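4.2 What people mean when they say "worn out"

I went into the diaries thinking I knew what would make someone give up on a piece of clothing. Holes, mostly. Maybe a broken zipper. So I built the whole coding sheet around damage, and then spent most of November taking it apart again, because the 44 households we followed hardly ever wrote about damage in a way that fit my boxes.

What they wrote about was color. Of the 2669 diary entries, 73 percent of the ones that ended in "got rid of it" used a color word somewhere in the sentence. Faded, dingy, gone pink, too bright for me now. Janelle Dalisay, who coded the second half of the entries, had a hunch early on that reds and whites were going to be trouble, and she was right (I owe her a coffee for that one). People are forgiving with grays and navies. A navy sweatshirt can lose a third of its color and still get called "my good navy sweatshirt." Put red and white together in one piece, as in Figure 4a, and the entries get nervous fast. One mother in the Amano group wrote that she washed her son's red and white jersey by itself for a whole school year, in cold water, and then her sister did a load and that was the end of it.
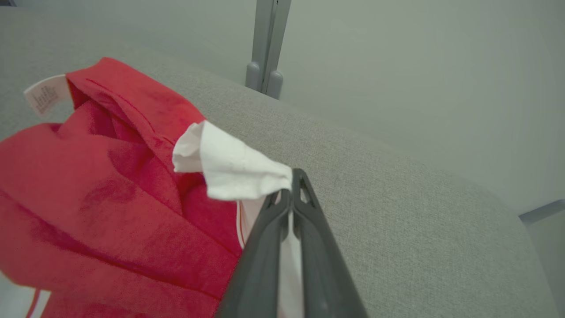
Seams came up too, though less than I expected. When a hem let go, people tended to put the piece in a bag or on a chair and write "will fix." We followed those promises through the diaries, and the fixing happened mostly when somebody else in the house needed a repair the same week. Mending seems to travel in batches! Jayson Fajardo thinks this is just about getting the sewing box out once, and I don't have a better idea. Gosselin and I argued over whether a bagged shirt should count as kept or discarded, and we finally gave it a code of its own, which I now think was the best decision in the coding sheet.

The other surprise was how far the diaries wandered from clothes. We asked about clothing and got couch covers, bath mats, curtains, a tent. I nearly threw these entries out, and I'm glad I didn't, since they show the same person using two different rulers. A small mark on a shirt sends it to the rag pile. The same mark on something you sit on or lean against gets turned to the wall, or covered with a throw, or left alone. Texture helps a lot there. A light gray weave with some fleck in it, like the one in Figure 4b with its faint greenish smudge, belongs to the group our participants called "good at hiding things." Several of them said they had picked their upholstery for that and would never think of choosing a shirt the same way.

Figure 4. Fabrics of the kinds discussed in this section. (a) Red garment with white fabric, in folds. (b) Light gray woven surface, heathered.

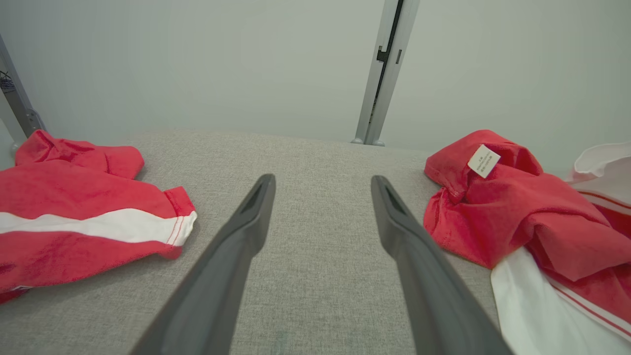

4.3 Who gets to decide

So far I've written as if each household had one mind about its clothes. It doesn't, and the diaries are full of small fights about it. In most homes one person did the sorting and everyone else found out later. Yoshinori Ogura suggested we go back and ask the people who hadn't kept the diary, and we managed this in all but 2 of the homes. Their answers were shorter and a good deal crankier. The teenagers in particular remembered every T-shirt they had lost, often by the year.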